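Thread: Oil or varnish for a kitchen table that is used every day?

lajos_v
June 19, 2024

Good evening to all. Please excuse my English, I write slowly and check the words, but some mistake will stay.

We are finishing the kitchen in our apartment and I must decide on the surface of the table. The table is new, solid wood, light color, made for us by a small shop called Gulyás. They delivered it raw, only sanded. The maker told me that he would oil it. My wife would like varnish. Her parents had a varnished table and in 200 family dinners it got not one mark, she says. I believe her, but I remember that table also, and it felt to the hand like a school desk.

We eat at this table three times a day. We have two children. There is tea, beet soup, felt pens, and wet glasses which stay overnight. I have read the instructions of two products. The oil is from Nestov and the varnish is from Skenon. Both promise that I will be happy.

My questions are:
How often do you really renew the oil, when the table is used and not only looked at?
Is it possible to repair one place on a varnished top, or must I do everything again?

Thank you in advance.
Lajos Vass

rozi_b

Hello Lajos. We have an oiled table for many years and I would not change it. I renew it every January, when the holidays are over and the heating has made the air dry. It takes me one evening. I wash it with soap flakes, let it dry well, rub it lightly with a fine pad, put on a thin layer of oil and wipe everything away after fifteen minutes. The wiping is the important part. People leave too much oil, then it becomes sticky and they write in forums that oil is bad.

When a mark comes, I sand that place with fine paper along the grain and oil again. For some weeks the place is a little lighter than the rest, and later I cannot find it.

Please put the used cloths in water or spread them flat outside. They can start to burn by themselves if you leave them in a ball.

kurnstead_dan

I do not agree with Rozi, although I respect her patience. I work as a fitter in Kurnstead and I see the tables after the owners have stopped being patient. In the first year everybody oils. In the second year they mean to do it. After that I come with the sander.

For a family with two small children I would take a matt varnish, water based, three thin coats, with light sanding in between. It does not feel like a school desk if you choose matt and do not make it thick. The old tables which people remember were covered with something like glass.

To your second question, no, you cannot repair one place so that it is invisible. You can make it acceptable. If somebody puts a hot pan directly on it, you will have a white ring and you will look at it every morning.

Olanrewaju Danladi

lajos_v

Thank you both. Mr. Danladi, the white ring is exactly what I am afraid of. A mark which I can sand is better for my nerves than a mark which I cannot.

May I ask about darker marks? With a white ring I know what it is. With a dark patch I do not know if I should clean, bleach or sand, and every page I read says another thing.

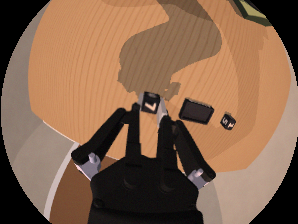

Grayish-brown patch on light wood, grain still showing through.

From what I read, there are at least three possible stories for a patch with this kind of color. Water and something made of iron, for example a can, can turn some woods gray or almost black. Fat makes wood darker but normally more yellow. Tea or coffee gives brown. I do not want to learn this by trying all of them on a new table.

rozi_b

Color alone will not tell you. Touch also helps, and the smell, and what stood there yesterday. If it is iron, oxalic acid takes it out well, but you must wear gloves and protect the eyes and rinse many times. It is not a thing for a kitchen with children walking through it. If it is fat, I put a paste of baking soda on it, or fine clay, and wait until the next day.

Begin always with the mildest thing. My first mistake was that I started with the sandpaper, and I made a hollow that collected crumbs for years.

jsomogyi

I read this with interest, but I think you are both arguing about a table where the wood species is not told. Lajos, what wood is it? Oak has much tannin and reacts strongly with iron. Maple and birch much less. With beech the problem is more that it moves and gets rough when it is wet. Without the species, all advice about dark patches is only half useful.

And one more point. "Oil" is not one thing. Pure linseed oil needs very long to dry. A hardwax oil dries faster and protects better, but it is in reality between oil and varnish. Half of the quarrels between the oil people and the varnish people would disappear if they read the can.

Jolán Somogyi

lajos_v

It is ash, according to the invoice. I apologize that I did not write it in the beginning.

I also looked at the can from Nestov again and you are right, it is a hardwax oil. I had not noticed it.

kurnstead_dan

Ash with hardwax oil is a reasonable choice, I must admit. I would still take varnish. But if you use hardwax oil, please do two coats, also on the underside, so that both faces take moisture in the same way. A top which is finished on one side only can cup. And raise the grain first: wipe with a damp cloth, let dry, sand with fine paper. With ash you will feel the difference.

rozi_b

Now we agree on something. The underside is forgotten by almost everybody.

I would only add a test piece. Ask the shop for an offcut of the same wood. Finish half of it with oil and half with varnish, and let your wife choose with her hand and with eyes closed.

lajos_v

The shop gave me an offcut this afternoon, free of charge. I have finished both halves. My wife chose the oiled half, and then she opened her eyes and said that the varnished half is still more practical. So we are discussing it further, but in a friendly way. I will write again when the table is done.

Comments (3)

Jolán Vida: Very useful, thank you. I have the same question with a birch worktop next to the sink. I suppose that the sink changes everything?

oldbrush: Next to a sink I would not oil. Sorry, Rozi.

rozi_b: I would, but twice a year, and I would dry the tap area each evening. Please open a new thread, Jolán, then more people will see it.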